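# Práctica 6. Análisis de un fallo: ficha desplazada durante el agarre

Laboratorio de manipulación, grupo de Tirker. 4 de mayo de 2021.

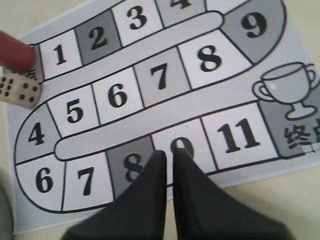
La tarea de esta práctica consiste en mover una ficha por el tablero de papel según la tirada del dado. Se usa la celda 2, con la pinza de dos dedos y la cámara de muñeca. El programa de partida es el mismo que se entregó en abril.

## Qué ocurrió

En la sesión anterior, Chun-hung Peng lanzó la rutina de agarre con la ficha en la casilla de salida. El brazo bajó más de lo previsto. Los dedos tocaron el papel, la hoja se deslizó y la ficha salió rodando. El controlador se detuvo con el código 911 (fuerza vertical fuera de límite). Se rearmó sin revisar nada y el fallo se repitió en el segundo intento. En ese momento se pulsó la parada de emergencia.

No hubo daños personales. La hoja se cambió y los dedos no presentaban marcas.

## Causa

El registro muestra dos errores que coincidieron:

1. **Altura de la mesa mal cargada.** El archivo de calibración correspondía a la celda de Gumthorpe, cuya mesa está 20 mm más baja. El planificador aceptó el valor porque nadie había activado la comprobación de celda.
2. **Límite de fuerza demasiado alto.** Estaba fijado en 40 N, valor heredado de una tarea de inserción. Para papel y piezas pequeñas es excesivo: cuando salta la protección, el contacto ya ha movido el tablero.

La visión no falló. La posición de la ficha en el plano era correcta en los dos intentos; el error estaba solo en el eje Z. Conviene recordarlo, ya que la primera reacción del grupo fue repetir la calibración de la cámara y se perdió media sesión.

## Sobre el rearme

Un código de fuerza no se borra hasta saber qué se ha tocado. El procedimiento es:

- Dejar el brazo parado y anotar la pose.
- Leer el registro de fuerza de los últimos segundos.
- Separar la pinza en modo manual, a velocidad reducida y solo en vertical.
- Comprobar el nombre de la celda en el archivo de calibración.
- Avisar a Tsung-han Tseng antes de volver a modo automático.

Mientras el brazo tenga tensión no se mete la mano para recolocar la hoja, la ficha ni el dado. Esto incluye las pausas del programa.

## Trabajo para entregar

Partiendo del registro (carpeta Nam, subcarpeta de la celda 2):

- Dibujar la curva de fuerza vertical de los dos intentos y marcar el instante del primer contacto.
- Proponer un límite de fuerza para esta tarea y justificarlo con los datos.
- Escribir la condición que debe cumplir el planificador para rechazar una calibración de otra celda.
- Indicar qué pasaría con el mismo error de altura, pero con signo contrario.

La entrega se hace por parejas. Quien no tenga acceso a la carpeta puede pedir la copia en el despacho Fonstead.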